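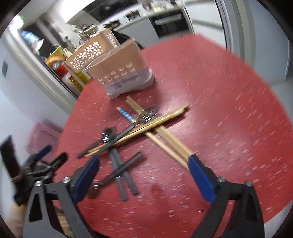 Chopsticks and spoons on the red speckled table, in front of the caddy.

Jullero Table Sets: README

Version 2, updated 07/02/2019
Looked after by Maxine Ruddock

What's in here

Jullero is a collection of 3000 colour photos of small eating utensils on tabletops, all to do with one everyday job: sorting a jumble of cutlery back into its caddy. I love this job. Chopsticks roll, spoons slide under things, and two sticks that looked like a pair from across the room can be different lengths once you line them up. There is so much going on in a pile that takes half a minute to clear!

The photos are grouped into 445 table sets. A set is one pile on one table, from first jumble to full caddy, and the number of photos in each varies quite a bit.

What you'll find on the tables

Chopsticks are the stars. Plain wooden ones turn up most often, and we also have dark grey metal ones and a blue-and-white striped pattern that I've become very fond of. Some piles have a striped stick without its partner. Please leave those as singles in your labels and don't pair them with the nearest wooden one, however close the length.

Spoons come next, in shiny stainless steel and in a darker metal with a glossy bowl. The dark ones are harder than you'd think, especially where a long handle runs in among other dark utensils.

Odds and ends get their own label, "extra". The copper-coloured coin near the grey chopsticks in the cover photo is a good one to practise on. An extra stays on the table and never goes in the caddy.

Folders

yagi/ holds the chopstick-heavy sets. Start there if you like crossed sticks.
plolus/ holds the spoon-heavy sets.
labels/ has one text file per set, with the same name as the set folder.
notes/ is my own scribbling about tricky piles. Spelling not guaranteed.

Labels

There are 9 of them: wooden chopstick, metal chopstick, patterned chopstick, steel spoon, dark spoon, fork, caddy, table, extra.

Each chopstick is labelled on its own. If you want pairs, the pair column gives the same letter to both halves, and a dash means the partner isn't on the table. Where two sticks cross, the one on top is listed first. I went back and forth on this in June and ended up redoing a big chunk of the Yagi folder, so if you're still on version 1, please grab the new labels.

Colour names describe what shows in the photo. A grey stick is "dark grey" even if the packet it came in said black.

Known problems

Speckled tabletops can fool simple edge finders. The flecks on the red one are short, white or pale, and scattered all over.

Shiny spoon bowls pick up reflections, and some of the outlines there are a bit generous.

A few caddies are only partly in view, and they keep the caddy label anyway.

Browsing

The sets open nicely in Fastodex, our little viewer. Point it at the top folder and press the right arrow to move through a set. The N key opens my notes for that pile, if there are any.

Corrections are very welcome. Send the set name and the line number, and tell me which stick you mean!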